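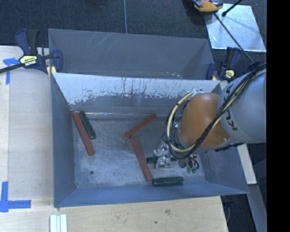
Red and green blocks in a gray metal bin.

The man selling the water softener told Dirceu Queiroz it would pay for itself in 2 years. Dirceu asked him to write that down. The man laughed and kept talking.

They were on the porch because Dirceu hadn't asked him in. He had come up from Dallville in a white car with the word Flolla on the door, and he had a glass tube, a dropper, and a folder.

"Your water's hard," the man said. "I could tell from the faucet."

"Which faucet?"

"The one by your garage."

"You used my faucet?"

The man added three drops to the tube and it turned a purple color. He held it up like a priest. Dirceu had seen purple before. His grandmother in Bragança had washed her hair in well water for eighty years and buried two doctors who warned her about it.

"What color is yours?" Dirceu said.

"My what?"

"Your water. At home."

The man said he had the unit, so his was clear. Dirceu asked if he'd brought any. He hadn't. He turned to a page in the folder where a woman in Buvton was smiling at a drinking glass. She had paid 2000 dollars, installed, and the man could do 800 off if they signed before supper.

"And after supper?"

"After supper I can't promise."

"So it's worth less if I eat."

A truck went by. The man wiped his neck and looked at the pitcher on the rail. Dirceu poured him a glass — it was only fair, the man had been standing in the sun — and watched him drink it down without stopping. Then he held out the glass for more.

"That's from the same faucet," Dirceu said.

The man finished the second one anyway. He left a card under the pitcher. On the back, in pencil, he had written 200 and a question mark.

Dirceu read it twice, went around to the garage, and made sure the faucet was shut off.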